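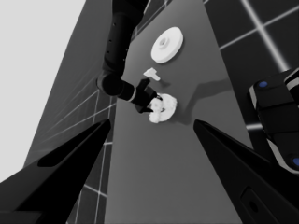 Concours Cantero : l'assemblage d'un train d'engrenages, première épreuve en simulation

Le concours étudiant de robotique Cantero s'est ouvert le 23 mai 2020 dans un format entièrement simulé. Les 41 équipes inscrites, soit 139 étudiants issus d'écoles d'ingénieurs et d'instituts universitaires de technologie, travaillent sur un même atelier numérique, fourni par l'association Finix et exécuté sur le logiciel Plutulum.

Le sujet de cette édition porte sur l'assemblage mécanique. Chaque équipe programme deux bras noirs, équipés de pinces à deux doigts, qui interviennent sur une table grise où sont disposées des pièces blanches : un disque à moyeu central, une petite pièce en T, des éléments dentés. Le règlement impose que les deux bras participent à la manipulation et interdit toute reprise manuelle une fois l'essai lancé.

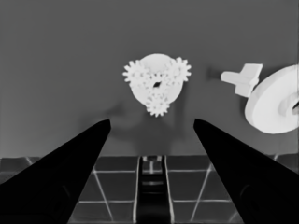 La difficulté tient surtout à l'approche. Une roue dentée saisie trop près du bord peut pivoter entre les doigts, et l'erreur d'orientation se répercute sur l'engrènement. Plusieurs équipes ont donc choisi de consacrer leurs premières semaines à la prise seule, avant d'aborder la coordination des bras – un ordre de travail que le guide pédagogique recommande aux débutants.

Le barème retient 4 critères, dont la précision de la pose et la lisibilité du code. Un dossier écrit complète la note ; il doit présenter les essais manqués au même titre que les autres. Les équipes retenues à l'issue de la phase qualificative présenteront leurs travaux en juin devant un jury réuni par la société Cultent, partenaire de l'épreuve.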